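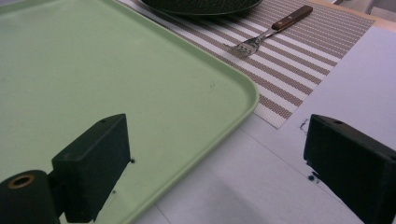

Reading wartime letters at the Clirkton Local History Room: frequently asked questions

6 minute read

Last updated February 12, 2026

What is in the collection?

The collection is made up of letters, postcards and airgraphs sent home by men and women from Clirkton and the villages nearby during the Second World War. There are 600 items in all. Most were written between 1940 and 1945, with a small group from the months after the war when people were waiting to be demobbed. A few replies from families at home have survived too, but these are much scarcer, as service personnel had little room to keep them.

Where did the letters come from?

Nearly all were given or lent by families. The largest single group came from the offices of the Ibarra engineering works, which closed long ago. The works ran a comforts fund during the war, sending socks, cigarettes and a printed newsletter to employees in the forces, and kept the thank-you letters in order of surname. That group has 300 letters and is the only part of the collection with its own index.

Can I see the original letters?

Yes, by appointment. You may ask for up to 7 items per visit. Please give us the reference numbers at least two working days ahead. Letters that are too fragile to handle are available as copies only, and the catalogue marks these with a C after the number.

Do I need to bring anything?

Bring proof of your name and address on your first visit. Pencils only in the reading room. Bags and coats go in the lockers, which take a £1 coin and return it.

Can I take photographs?

You can take photographs for your own research without flash. Fill in the form at the desk first. If you want to publish a letter, or put it on a website, ask us before you do so. Owning a letter and owning the copyright in it are separate matters, and copyright in an unpublished letter normally began with the person who wrote it.

Why are parts of some letters cut out or blacked over?

This is the work of the censor. Letters from overseas could be opened and read, and place names, ship names and remarks on troop movements were removed. In the army this was often done by an officer in the writer's own unit. Some men used green envelopes, which were not read within the unit but could still be opened at base.

What is an airgraph?

An airgraph was a message written on a standard form, photographed on to film, flown to its destination and printed out at a smaller size. The prints are small and many have faded. We lend magnifiers at the desk.

My grandfather was at Skaltar camp. Will he be mentioned?

Possibly. Skaltar was a training camp outside the town and several of our writers passed through it, but we do not hold its records or any list of the men stationed there. Search the catalogue by surname first, then by "Skaltar". For service records you will need to apply elsewhere, and we have a leaflet explaining how.

Can I search the letters online?

The catalogue is online through the Gemus search page. It gives the writer, date, place of sending where known, and a short summary. Full transcripts are being added in batches, and the next batch is due in March. Spellings have been left as written, so try more than one version of a name.

I have some family letters. Would you like them?

We would be pleased to hear about them. Please do not post originals. Send us a note saying who wrote them, how many there are and the dates they cover. If you would like to keep the letters, we can copy them and hand them back. Until then, keep them flat, dry and out of the light, and do not use sticky tape on tears.

Related pages

Using the reading room
The Ibarra works comforts fund
Skaltar camp: a short guide to sources
How to read a wartime postmark
Copying charges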